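다지형 로봇핸드 예산 짜는 법: 견적서에 안 나오는 돈부터 적기

로봇팔에 손가락 달린 핸드를 얹어 물건 집기 작업대를 꾸리려는 분들을 위한 순서입니다. 금액 단위는 모두 만 원이고, 부가세는 뺐습니다.
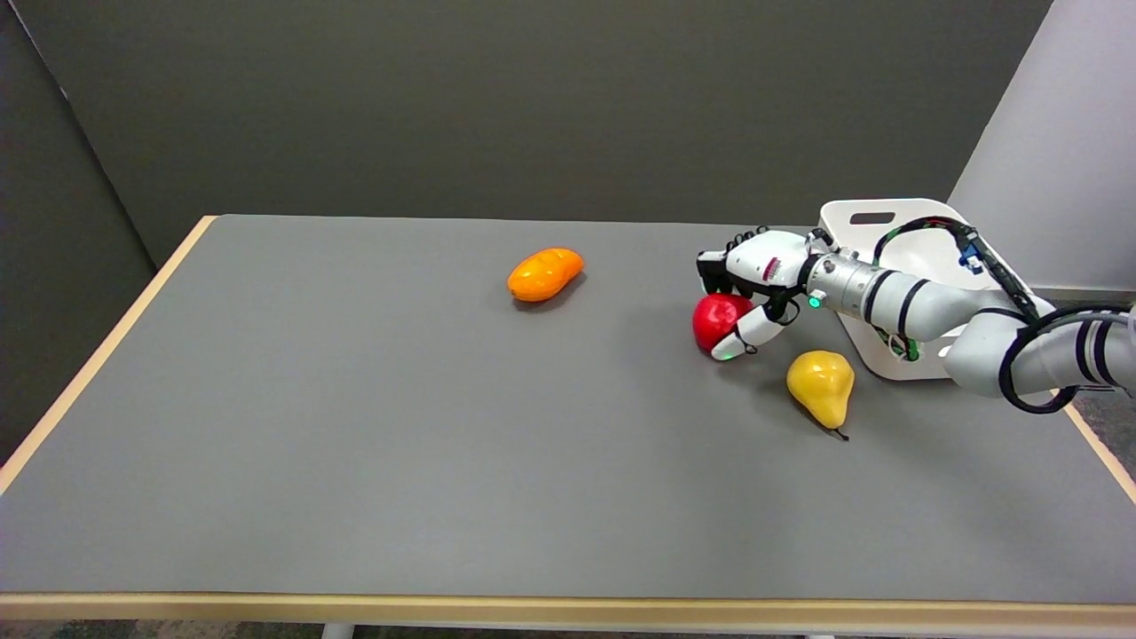

Shivam Lodhi 님은 이 글 초안에 그냥 두 손가락 그리퍼를 사면 끝날 일 아니냐고 댓글을 달았습니다. 절반은 동의합니다. 사과나 서양배 모형을 집어 옮기는 정도라면 핸드 값을 치를 이유가 약합니다. 그래서 1단계가 이렇습니다.

1단계. 집을 물건 목록을 먼저 쓴다
카탈로그는 덮어 두세요. 실제로 다룰 물건의 크기, 무게, 표면을 표로 만들고 두 손가락으로 안 되는 것에만 표시합니다. 표시가 거의 없으면 여기서 멈추고 그리퍼 견적을 받으면 됩니다. 표면이 매끈한 과일 모형만 놓고 찍은 시연 영상은 판단 근거로 치지 않습니다.

2단계. 견적을 네 줄로 쪼갠다
업체는 보통 한 줄로 줍니다. 팔, 핸드, 제어기와 케이블, 설치로 나눠 달라고 하세요. Eston에서 받은 첫 견적은 총액 1,425 한 줄이었습니다. 나눠 달라고 하니 핸드가 500, 케이블과 커넥터가 68로 나왔고, 설치비는 '별도 협의'였습니다. 별도 협의라고 적힌 칸은 숫자가 들어올 때까지 결재를 올리지 마세요.

3단계. 배선과 작업대를 따로 계산한다
사진처럼 팔을 따라 케이블이 늘어지는 구성이라면 고정구와 여분 케이블 값을 잡아야 합니다. 팔을 끝까지 뻗었을 때 필요한 길이를 업체에 서면으로 물어보세요. 테이블도 남는 것을 쓰겠다면 하중부터 확인합니다. 케이블을 담아 둘 통은 아무거나 써도 됩니다.

4단계. 손가락 수리비를 묻는다
제 경험으로는 견적이 가장 흐려지는 대목입니다. 손가락 하나만 교체되는지, 핸드를 통째로 보내야 하는지, 그동안 대체품을 주는지 확인하세요. Adau 쪽은 수리 기간을 22일로 적어 왔는데 운송 기간이 포함인지는 끝내 답이 없었습니다. 저는 포함되지 않는다고 보고 일정을 짰습니다.

5단계. 시연은 우리 물건으로 받는다
1단계 목록에서 표시한 물건을 들고 갑니다. 같은 물건을 여러 번, 놓는 방향을 바꿔 가며 시키고 실패도 기록합니다. 잘 쥔 순간만 보고 사면 안 됩니다. 들어 올려서 옮기고 내려놓는 데까지 봐야 합니다.

6단계. 유지비 칸을 비워 두지 않는다
소프트웨어 갱신료, 보증 연장, 교육비를 첫해와 둘째 해로 나눠 적습니다. 모르는 항목에는 0 대신 '미확인'이라고 쓰세요. 미확인이 두 개 넘게 남아 있으면 저는 구매를 다음 분기로 미룹니다. 할인 마감이 3월 말이라는 말을 들어도 마찬가지입니다.

견적 비교표 양식은 자료실에 올려 두었습니다. 수정 요청은 Ladan Sadeghi 앞으로 남겨 주세요.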